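Nerau College, Flarkutton site
Supporting People at Work, evening course
Unit 2 handout: Low mood, worry and the first conversation
22 October 2018

Notes typed up from the session, plus bits we ran out of time for. Bring them next time, we start from the Gadeck case. Room is still Pichler 2, ignore what the door says.

Before you read on

Some of this is close to home for people. Skip a section if you need to, step out if you need to, no one will ask. If you are having a bad time yourself, your GP is the usual first stop, and the student support desk is open until the evening classes finish. If someone is in immediate danger it is 999, always. That goes for you as well as for anyone you look after.

1. Low mood and depression, what's the difference

Everyone gets low. Bad week, row at home, dark mornings. It lifts, usually, and it lifts faster when something nice happens.

Depression hangs about. Most of the day, most days, two weeks or more is the rule of thumb you will see in the leaflets. Nice things stop working. Person may not look sad at all. Common signs:

Sleep goes wrong, too little or far too much
Appetite up or down
Things they liked feel like a chore
Slow, foggy, can't decide what to have for lunch
Guilt out of all proportion
Snappy. Often missed, this one, especially in men
Aches, bad stomach, headaches with no obvious cause

You are not diagnosing. Say that to yourself before every conversation. What you are doing is noticing a change in someone you see often enough to notice a change in. The GP has ten minutes and has perhaps never met them before. You have had months.

2. Worry versus rumination

Got muddled on the whiteboard, sorry. Cleaner version:

Worry looks forward. What if the test comes back bad, what if they cut my hours.
Rumination looks back, and goes round. Why did I say that, what's wrong with me, why can't I be like other people.

Both feel like useful thinking while you are in them. Quick check to offer someone (or use yourself): has the last half hour of thinking led to anything I could write down and do? If yes, write it down, do it or put a time on it. If no, it is probably going round.

Telling a person to stop thinking about it doesn't work. Try it with anything, a tune, a white bear. What does help a bit:

Putting worry in a slot. Same time each day, fifteen minutes, with paper. Outside the slot it gets parked. Feels silly for the first few days, then less so. Not just before bed.
Saying it out loud to another person. Thoughts get shorter when spoken.
Moving. Walk to the shop counts.
Something that takes up eyes and hands, see next section.

3. Absorbing activity

Part of what's called behavioural activation in the reading. Plain version: when mood drops we do less, doing less drops the mood further, so you start with the doing and let the mood catch up late. Mood does not have to be right first. People hate hearing this put badly, so don't put it as "keep busy".

What makes an activity a decent one:

Small enough to begin on a bad day
Has steps, so you know where you've got to
Needs enough attention that there isn't much left over for going round
Can be left and picked up again
Ideally some of it near other people, even if no one talks

Examples from the class: bread, weeding, sanding a chair, jigsaw, repairs, choir, cleaning the bike, sorting photos, learning the ukulele (badly). Telly mostly didn't make the list, too easy to drift off behind it. Phone games split the room.

Start with 2 a week. Write them on the calendar with a time, afterwards score enjoyment out of ten and also sense of having done something out of ten. The two scores often come apart. Enjoyment may be nil for a while. Do keep the second score, it tends to move first.

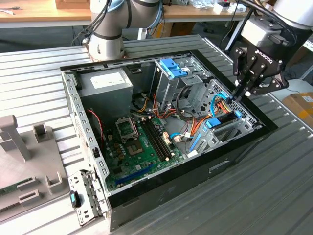
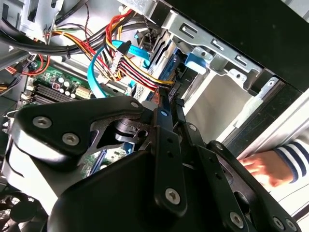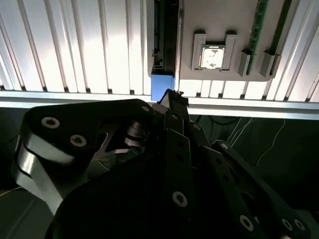
4. Starting the conversation

Where: somewhere private with a way out. Side by side is easier than face to face. Car, walk, washing up, stock room.
When: not with five minutes left on the break. Not straight after they've been told off.

Open with what you have noticed, facts, no labels.

"You've been quiet the last couple of weeks and you've stopped coming to lunch. How are things?"

Better than "are you depressed?" and a lot better than "cheer up". Then stop talking. Count to ten in your head. We practised this in pairs and almost every pair broke the silence at four.

If they say "fine": leave the door open. "OK. I'll ask again next week if that's all right." And then do ask again. A lot of people say yes on the second go.

Things that shut it down:
At least it's not...
I know exactly how you feel
Have you tried yoga
Your own story, at length
Looking at the clock

Things that keep it going:
That sounds hard
How long has it been like this
What's the worst part of the day
Who else knows
What would help this week (this week, not for ever)

You don't have to fix it. You will want to. Sit on your hands.

5. The harder question

If something they say worries you, or you just have a feeling, ask straight. "Are you having thoughts of suicide?" Use the word. Asking does not put the idea in someone's head, this is the most common fear in every group and the research does not back it up. Many people are releived to be asked.

If yes: stay calm, stay with them, listen. Ask whether they have a plan and whether they have the means. Plan plus means plus soon is an emergency, 999 or A&E, and don't leave them alone. Otherwise help them make contact today, GP, 111, Samaritans on 116 123, any hour, free. Make the call together if they want that.

Never promise to keep it secret. Say so early and kindly: "I won't pass round what you tell me, but if I think you're not safe I'll need to bring someone in, and I'll tell you first."

Full session on this in Unit 4 with the practice scripts. Please don't miss that one.

6. Case for next time: Gadeck

Parts warehouse, 60 staff, nights and days. Worker A, age 50, packing line, at Gadeck eleven years. Since July: late a few times, was never late. Stopped doing the Friday breakfast run. Two mispicks, got a written warning for the second. Supervisor says "attitude". Workmate says A's mother died in the spring and A took one day off.

Occupational health form went in. Absence across the site last year came to 1,344 hours, and the manager keeps bringing this up.

Come with answers to these, notes are fine:

What has changed, and what hasn't
Who is best placed to speak to A, and where
Write your first two sentences exactly as you would say them
What should the supervisor have done before the warning
Is this grief, depression, both, can you tell from here, do you need to
What use is the hours figure in this conversation

Last one caused a row in the summer group so have a think.

7. Looking after yourself after

Listening is tiring. Have someone you can offload to without names. Eat something. Don't go straight from a heavy talk into another one if you can help it. If you find you're replaying it at 3am, that's rumination, back to section 2.

Some people find it helps to mark the end of it physically, wash hands, change shoes, walk round the block. Whatever does it for you.

Homework

Read chapter 3, skim 4
Two activities on the calendar, both scores, bring the sheet (not collected, you only share what you want)
Gadeck questions
One conversation this week where you leave the silence alone

Spare copies of the score sheet are in the tray by the Pichler kitchen. If the tray's empty just rule one up: day, time, what, enjoyment, done something.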